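Herton Home Support
Ticket 602: Duvet cover bunches up inside, corners won't stay put
Status: Solved
Raised by: Piyumi Dewan
Looked after by: Arwel Samuel
Opened: September 4, 2019

Piyumi Dewan wrote:

Hello! I bought the Celasari bedding set for our spare room and I love it, the cotton is gorgeous and it was such a good price. But I'm having real trouble with the duvet cover. Every time I put the duvet in, it slides down and ends up as a big lump at the foot end, and the top third of the cover is just two flat layers of cloth with nothing in them. I've had it off and on again four times. My mum came to stay and woke up with an empty cover round her shoulders and all the filling on her feet!

Set is the double, white, thread count 400. The duvet is one we already had. Buttons at the bottom, all present. Washed once at 40 before first use.

Arwel Samuel replied:

Hi Piyumi, thanks for such a clear message, and your poor mum! I really enjoy the duvet ones so let's get this sorted. Could you check three things for me please?

1. Turn the cover inside out and look in the two top corners. There should be a short tape loop sewn into each.
2. Measure the duvet itself, side to side and top to bottom, laid flat on the floor.
3. Measure the cover the same way.

Piyumi Dewan wrote:

Right, done! Loops: one in the left corner, and in the right corner just a bit of frayed thread. Cover is 200 by 200. Duvet is 190 by 195, so it's a bit small but I wouldn't have thought it was enough to matter?

Arwel Samuel replied:

Brilliant, that tells us a lot. The size difference is fine, plenty of duvets come up a little short, especially after a few years of washing. The missing loop is the trouble. With one corner held and the other free, the duvet swings round on the good corner and then slumps. I've put a pair of sew-in loops in the post to you, no charge.

While you wait, try the roll method. It's my favourite and it works on every cover we sell:

Lay the cover inside out on the bed, opening at the foot. Lay the duvet on top and line up the top corners. If you've a loop, tie it. Then start at the head end and roll both together, nice and tight, like a Swiss roll. When you reach the foot, turn the opening of the cover back over the ends of the roll, do up the middle button, and unroll towards the head. Shake from the foot end.

Have two people for the shake if you can, one at each side of the bed. It makes such a difference!

Piyumi Dewan wrote:

Oh this is great, I had no idea about rolling. First go was a bit of a mess (I rolled from the wrong end, ha) but the second one came out lovely and flat. It still crept down a bit on the right by morning, maybe a hand's width. Nothing like before though.

Two more questions while I've got you. Does it matter how you pick the cloth up when you're straightening? And how do I get the creases out without ironing the whole thing?

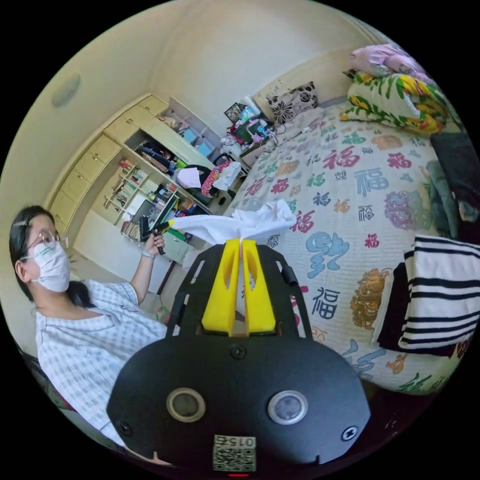
Attached: bedroom, white cloth still crumpled, cupboards behind

Arwel Samuel replied:

Good questions both! For straightening, take hold of the seam at the very corner and pull outwards along the edge, then let go and smooth with a flat hand. Pinching a fold in the middle only moves the crease along. Go corner to corner first and do the middle last.

For creases, a light spray of water, smooth it out and leave it an hour with the window open. Works a treat on this cotton. Next time you wash it, take it out as soon as the machine stops and give it a good snap before you peg it.

Loops should be with you soon, item code 335 on the packet. Sew them through the seam allowance, six or seven stitches, then knot.

Piyumi Dewan wrote:

Loops arrived and they're in! It took me 10 minutes, including finding the needle. Rolled it, tied both corners, shook it out, and three nights later it hasn't budged. I'm so pleased, I've gone and done the same to the one on our own bed. Thank you Arwel!

Arwel Samuel replied:

That's made my afternoon! I've passed the frayed loop on to Drahomíra Vondráček in our sewing room so she can check the rest of that batch. Closing this one now, but reply here any time and it'll open again.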